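Household Products and How We Read Them
Course handout, week 7 – Labels, Dates and Storage in the Home
Notes prepared by the course teacher 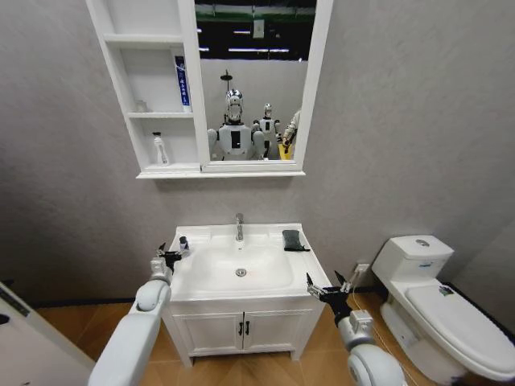

Delali Arthur wrote to me after the last class that her grandmother never looked at a date on any package, used everything until it was finished, and lived very well, so why should we spend a whole evening on small print? I promised to answer her in this handout and not only in the corridor.

My answer has two parts. The first is that the grandmother was reading, only with other tools. She smelled the cream, she looked if the oil had separated, she knew which month she bought it. The second part is that many products today are made so that the smell and the color tell us little. A perfume covers the change, or a closed pump hides it. For this reason we learn the marks. We don't throw away the nose.

Please bring this handout on Wed 11 October together with one empty package from your bathroom or your kitchen. Empty and rinsed, please. In September one full bottle opened itself in a bag and we had a long cleaning.

1. Words we will use

Shelf life. The time a product stays good when it is closed and kept in the way the maker asks.

Period after opening. The time it stays good once the seal is broken. On cosmetics it is often shown by a drawing of an open jar with a number and the letter M. The M means months. A jar with 12M should be finished within a year of the day you opened it, and this is a different question from the day you bought it.

Expiration date. On medicines, the last date for which the maker promises full strength and quality. In this course we treat it as a stop sign. If you have a doubt about a medicine, you ask a pharmacist, and you don't ask me.

Best before. Used mostly on food. It speaks about quality: taste, crispness, smell. Dry pasta one month past this date is normally still dinner.

Use by. Used on food that spoils fast, like fresh fish or minced meat. It speaks about safety. The two expressions look like cousins but they should be read differently. In some countries only one of them is common, so if you have recently moved, check what the words mean in the place where you live now.

Batch code. A group of letters and numbers, often pressed into the bottom of the tube or printed on the flap of the box. It tells the maker when and where the thing was produced. It is not a date for you, although it can look like one. Primo Sala brought to class a code that he had read as a day and a month for years, and there is no shame in it, I did the same with a shampoo.

Active ingredient. The part which does the work. In a toothpaste against cavities it is usually a fluoride compound. Everything else makes the paste thick, sweet, foamy or stable.

2. Where the information is hiding

A maker has little space and much to say. The front of the package belongs to the sales department. Start from the back, and go in this order:

First, what is it? There is a plain name somewhere, for example "hand cream" or "surface cleaner", usually in smaller letters than the brand.
Second, the warnings.
Third, the directions for use.
Fourth, the ingredients.
Fifth, the dates and the codes.

If the dates are missing on the bottle, they could be on the outer box. This is the reason I ask you to keep the box, or to cut out the piece with the date and put it with the product. With tubes, look at the flat end where the tube is closed by heat. The numbers there are pressed without ink and you will need light from the side. A small flashlight laid on the table works better than the ceiling lamp.

When the label is in a language you don't read, look for the numbers and the symbols first. They travel better than words. But be careful with the order of day, month and year! 04/07 can be April or it can be July. If one of the numbers is bigger than 12, the problem solves itself. If not, treat the earlier of the two possible dates as the true one.

3. The list of ingredients

On cosmetics the ingredients are written from the largest quantity to the smallest, until the level of one percent. Under one percent the maker may put them in any order. So when a cream promises honey on the front, and honey is the last word in a list of 40, you can make your own conclusion about how many bees were involved.

Water is called aqua in many countries, and perfume is called parfum or fragrance. One word can stand for a mixture of many things. People with allergies should know this.

"Natural" has no single strict meaning on most packages. "Unscented" and "fragrance free" are also not the same: an unscented product may contain something which hides the smell of the rest. Mohammed-Awal Tetteh asked if "dermatologically tested" means that the product passed the test. It means only that there was a test. What was tested, on how many persons and with what result, the label generally leaves out.

4. Storage

Heat, light, air and damp are what we fight against. The bathroom is a difficult place because it has the damp and the heat together, and they come back every day with the shower. Toothpaste and soap can live there without trouble. Most tablets should live somewhere else. A drawer in the bedroom is better, high enough if there are children in the home. A shelf above a radiator is bad for nearly everything.

Some rules that I give every year:

Close the cap right after use, also when you are in a hurry.
Don't add water to a product that is ending. Water dilutes the preservative, and then small living things can grow in the bottle. You can stand the bottle on its head for a night instead.
Don't pour a cleaning product into a food bottle. Never, not even for one hour.
Don't mix bleach with vinegar or with a product containing ammonia. The gases are dangerous.
Write the opening day on the bottom with a permanent marker. Only month and year are enough.
A pump keeps the product cleaner than an open jar, since the fingers stay outside. If you have a jar, use a small clean spatula.

5. Worked case: the Varudeck hand lotion

This is a study label which I wrote for the class, so please don't look for it in a shop. It says: Varudeck Hand Lotion, 300 ml. Open jar symbol, 6M. Apply as needed. Keep away from direct sunlight. Batch 7K1192.

Osaze Jibrin's group decided that the lotion must be thrown away after six months in every case. Jade Cropper's group decided that the six months begin at the opening, so a closed bottle can wait longer. The second reading is correct. How much longer, the label doesn't say. In the rules of many countries, the open jar symbol without any end date means that the closed product should last more than 30 months, but a closed bottle that stood in a hot car is another story.

Both groups forgot to calculate whether a person can finish 300 ml in six months. Let us do it. If one press of the pump gives 1 ml and you press two times each day, you use 2 ml daily, and the bottle is empty in 150 days. That is five months. With one press each day it would be 300 days, and you would pass the limit by a good distance. For this person a smaller bottle is the cheaper one, even if the price per milliliter is higher. The 1,000 ml refill bag, which always looks so wise in the shop, is for a family or for an office.

6. Homework

a) Choose one shelf, drawer or cabinet at home. Take everything out and sort it in three groups: in date, out of date, impossible to say. The third group will probably be the biggest.
b) For the third group, write down what information you looked for and where. One line for each product is enough.
c) Find one package where the front and the back seem to tell two different stories, and copy both sentences word for word.
d) For those who want more: do the calculation from part 5 with a product of your own. Measure one press of the pump with a kitchen spoon.

Old medicines should not go in the toilet or in the sink. Ask at the pharmacy whether they take them back, and if not, where the nearest collection point is – the rules change from town to town. Half-full spray cans go to hazardous waste and must not be pierced.

Next week: cleaning products, the warning symbols with the red border, and what "concentrated" means. Those who missed the class on textile labels can copy the notes from Primo.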